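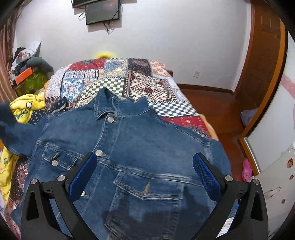
Before you let anyone install a folding machine in your laundry, write down what your folders do with their hands, garment by garment. We skipped that step at the Preltport laundry and paid for it. The sales sheet for the Brukuler promised 94 percent of garments folded untouched, and I'd bet the test load was T-shirts. Try a denim jacket with a stand-up collar, metal buttons down the front and a flap pocket on the chest. Two black fingers with blue pads have a lot to sort out there before any folding starts.

**1. Time the awkward pieces first.** Sewwandi Khondokar folded one jacket at her normal pace while Kosmas Pappas held the watch. Do the same with whoever is quickest, and again with whoever is newest.

**2. Sort by trouble.** Make a pile for anything with buttons, another for fleece and quilts, and leave towels for last. Vendors like to start with towels.

**3. Bring your own load to the demo.** Ask for it unironed, straight from your own carts. If the vendor wants to "prep" it, put the prep time on your sheet.

**4. Count rejects as labor.** Every piece the machine spits out gets picked up, shaken and folded by a person. Our first month's log had 3392 pieces in it and no column for this. Add the column.

**5. Settle the jobs in writing.** Ask who clears jams, at what pay grade, and whether the hourly target changes. In January we were told nothing would change. By spring, two folders were minding the machine at their old rate, and Jahangir Kanagaratnam was doing all the denim alone.

**6. Keep a hand table.** Ours is next to the dryers. Angus Goodwin wanted the space for carts, and I'm still saying no.

Run the trial for at least three weeks before signing anything.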